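Subject: Re: [home-automation-talk] Can it fold my laundry yet?

Hello all, my reply to the Tuesday question is after the picture. I put my answers under the quoted text.

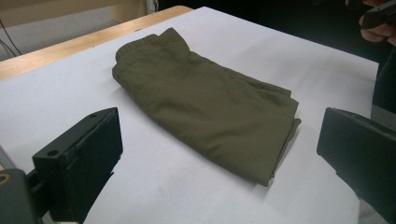 On Tuesday a list member wrote:

> I read that Stirach will sell a folding machine for small laundries
> in March. Our shop folds work clothes, mostly trousers and aprons.
> Is it serious, or should I wait again? Two years ago Reltura
> promised me the same and I still fold by hand. Also, does anybody
> know if elastic waists are a problem?

Yes, elastic waists are a problem. The waistband pulls itself together and makes a thick, ribbed end, while the legs stay flat and thin. So the bundle is higher on one side. A person corrects this with the palm and does not think about it. A gripper with two flat fingers can pinch and carry, but it has no palm.

I kept a record in our workshop for nine weeks. We gave the arm 829 garments, one at a time, already spread flat on the table. It folded most towels well enough to put on a shelf. Trousers were much worse, and in 130 cases I had to open the garment and begin again by myself. Thin cloth slides over itself when the second fold comes.

Please note the words "already spread flat." Taking one pair of trousers out of a full basket and finding the waist is, for me, the harder half of the chore. The Shokri demo starts after this half is finished, and I think the Stirach one also, but I have seen only their short video.

About the price, I was quoted 2655 per year for the service contract, without the table. For a shop with only towels I would maybe consider it. For work clothes I would wait.

If somebody has tried the Vesatance software with soft waistbands, please write to the list and not only to me. I would like to know which speed you used for the last fold.

With kind regards from the workshop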